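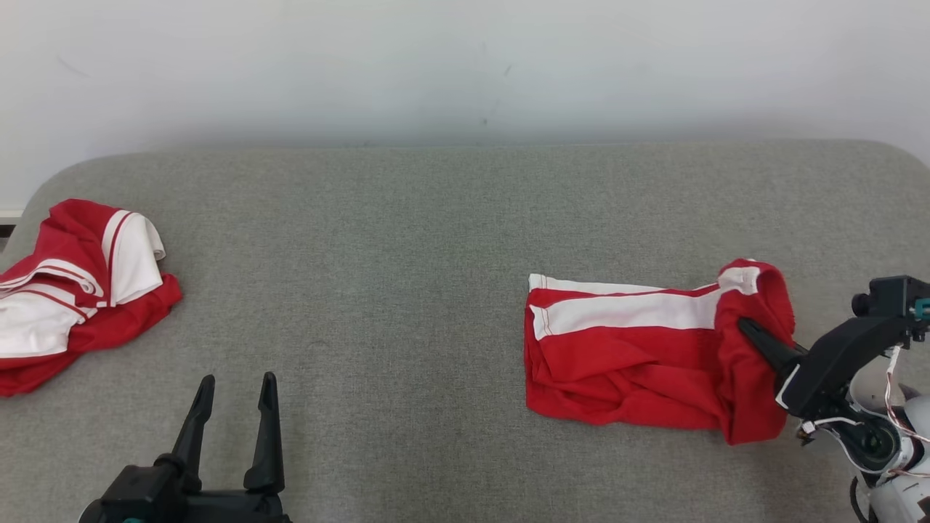

Gray upholstered surface against a white wall

Destero Listing Display Package
Item no. 2446

Availability: in stock, ships in March
Sold by: Kavedthorpe Office Supply

Every few years somebody decides that the window of a real estate office needs a screen in it. The Destero is the latest of these. It is a bright panel that hangs behind the glass and cycles through your current listings, day and night, so that people walking past can see what is for sale. We stock it and we will sell you one. We would also like you to read this page before you order, as we took back more of the previous model than we cared to.

What it does

The panel pulls listings from a feed you set up, shows each one for a set number of seconds, and moves on. You pick the layout: one large photo with the price and address under it, or four smaller ones. A strip along the bottom can carry your phone number and office hours. Sold homes are supposed to drop off by themselves. In our shop they dropped off when the feed was refreshed, and the feed was refreshed when we remembered to check the setting. If you leave it on the factory schedule, a house that went under contract at 10 a.m. will still be up there at dinner time.

What the maker says

The brochure talks a lot about "foot traffic conversion" and says offices that switch from paper cards to the Destero get more calls. We asked how that was measured and got the brochure again. Our guess is that an office on a busy main street will get some use out of it and an office in a strip mall facing the parking lot will get very little. A sheet of paper in a plastic sleeve has a price, a photo and an address on it too.

Brightness

Rated at 3000 nits, and this is the one claim we have no quarrel with. You can read it from across the street at noon with the sun on the glass. At night it is far too much. There is an auto-dim setting, turned off when it comes out of the box, and you should turn it on before your neighbors upstairs ask you to. Check your town's sign rules as well. Some places treat a moving picture in a window as a sign that needs a permit, and the seller's agent at the maker's end won't know about yours.

Photos

The screen is sharp enough to show what is wrong with your pictures. Phone shots of dark kitchens look worse on it than they do on a card. If your listings come in with small photos, the panel stretches them, and there is no way to tell it not to. Wide shots of living rooms do best. Tall photos get gray bars on both sides.

Matěj Tóth on our service desk set up the first few for customers and left this note on the order sheet: "Plan on an afternoon. The bracket is fine. The feed login is the slow part, get it from your listing service before I come out."

The Falora subscription

The panel needs the Falora listing software to run. The first year is in the price. After that it renews by itself unless you cancel in writing, and without it the screen will show only pictures you load by hand from a memory stick. That might be all a small office needs. If you carry six or seven listings at a time, try the memory stick for a month before you pay for a second year.

Falora also offers a "buyer interest score" for each home. It is on by default. We have not found out what goes into it and we wouldn't put it in front of a seller.

In the box

Panel
Wall and ceiling bracket with bolts
Power cord, 115 volt
Remote (batteries not included)
Falora login card, first year

Not in the box: network cable, memory stick, window blackout film. The wireless works, but the signal has to reach the front window, and in older brick buildings it may not.

Price

$900 with the first year of software. Setup by our service desk is extra and we quote it by distance.

Compare with

Tang Window Card Kit. Clear hanging pockets on steel cable, lit from the edge. No feed, no login, no yearly fee. You have to print the cards and somebody has to change them. We sell a lot more of these.

Returns

Thirty days, with the bracket and all bolts. Once the Falora login card has been used, the software part of the price is not refunded.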